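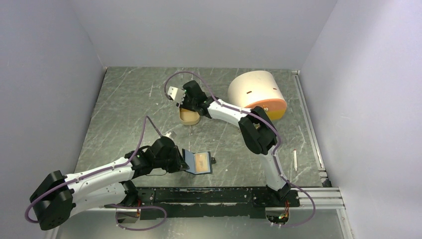
カテゴリ:ロボティクス・実験ノート/論文抜粋

3.2 セルの構成と日々の手入れ

さて、装置の話をします。正直なところ、私はこの節を書くのがいちばん楽しみでした(共著者のNoman Jafriには「長くなるから削れ」と二度言われています)。学習手法の節はどの論文にもありますが、セルをどう組んで、どう面倒を見ているかは数行で済まされがちで、私自身、他の研究室の論文を読みながら「で、ケーブルはどこを通したの?」と何度も思ってきました。なので少し細かく書きます。

図3に示すのが、私たちが「Skustarus」と呼んでいる双腕セルです。左、奥、右の三方を薄いラベンダーグレーのパネルで囲い、床には亜鉛めっきの金属板を敷いています。2本の腕は手前の黒い取り付けレールに並べて固定しました。最初の案では左右の壁に一本ずつ付けるつもりだったのですが、Leokadia Pietrzakが段ボールで模型を作ってくれて、それを覗き込んだ瞬間にやめました。腕の根元に手が届かないのです!保守のたびにパネルを外すなんて、私には無理です。

床板の傷については査読の段階でも質問をいただきました。ご覧のとおり、渦を巻くような細かい擦り傷が一面に入っています。交換も考えたのですが、傷のある床とない床では画像の見え方が変わるので、データ収集の途中では替えないことに決めました。替えるなら収集の区切りで、と運用表にも書いてあります。黒いレールの表面もだいぶ欠けてきましたが、固定の強さには響いていないので、こちらもそのままです。

ケーブルの取り回しは、セルの中でいちばん作り直した部分です。紫のケーブルを腕に沿わせ、手首の近くでは大きく弧を描かせています。初期の版ではきっちり縛っていました。見た目はすっきりしていて私は気に入っていたのですが、手首を大きくひねる動作を続けるとコネクタに力がかかり、通信がぷつぷつ途切れます。原因がわかるまで21日。その間、私はずっとソフトウェアを疑っていました(Iqra Shaikh、あのとき夜遅くまでログを読ませてごめんなさい)。今は左腕の肩の下にも輪になった余りを残してあります。余らせすぎると今度は物に引っかかるので、腕を可動範囲の端まで動かして、張らず、床にも触れない長さを探しました。この作業だけは手順書にうまく書けず、いまだに目と手の感覚でやっています。

配線の点検口はレールより手前、左右の腕の下に一つずつあります。角を丸めた開口で、基板や色のついた電線が覗いているのがわかると思います。ここに蓋を付けるかどうかは研究室で意見が割れました。Anouk Dijkstraは蓋を付けたい派、私は開けておきたい派です。いまのところ開けたままにしていますが、細かい部品を扱う課題の前には必ず薄いシートをかぶせます。ねじが一本落ちただけで午後がつぶれた経験があるからです。

日々の点検は次の順で行っています。まず電源を入れる前に両腕を手で軽く動かし、関節の引っかかりがないかを確かめます。次に電源を入れて表示灯を見ます。図3では左腕の手首寄りのアクチュエータに小さな緑の光が見えます。点かない関節があればその日の収集は始めません。続いてグリッパの開閉を10回。最後に、原点姿勢に戻したときの手先の位置を前日の値と比べます。ずれが大きければ、取り付けレールのボルトから順に疑います。Ritchieという名前の小さな点検スクリプトがこの比較をやってくれるのですが、ボルトの緩みまでは教えてくれません。そこはやっぱり六角レンチの出番です。

グリッパの指先は900回の把持を目安に外して見ています。この回数に深い理論はなく、Mudassar Khokharが使い古した指先を並べて「ここから滑りはじめる」と指さしたあたりを採用しました。課題に使う物体は形も大きさもまちまちです。図3では、左のグリッパが浅いトレイか小さな開いたケースのような青い物体をつかみ、右のグリッパは薄茶色の小さなカップのすぐ上にあります。薄いもの、縁が丸いもの、横倒しの円筒などが混ざると、指先の減り方も均一にはなりません。左右で片方だけ早く減る時期もあり、そういうときは指先を両方とも新しくします。片側だけ替えると、翌日の再生実験で決まって首をかしげることになるのです。

故障についても記録を残しました。報告期間中にセルを止めた事例は32件です。多かったのはケーブルまわりで、その次がグリッパでした。アクチュエータ本体の交換は思ったより少なく、ただし一度起きると校正のやり直しまで含めて丸一日かかります。交換後は右腕、左腕の順に単独で校正し、そのあと両手で一つの物を持たせて確認します。この順番を逆にしていた頃は、左右どちらの誤差を見ているのかわからなくなって、ずいぶん遠回りをしました。次の節では、この確認に使った両手持ちの課題と、校正値の決め方を述べます。

図3 双腕セルSkustarusの作業領域。手前の黒いレールに2本の腕を固定し、紫のケーブルを各腕に沿わせている。

シェア 21 | コメント 10
© Clustholm研究グループ | お問い合わせ | ページの先頭へ戻る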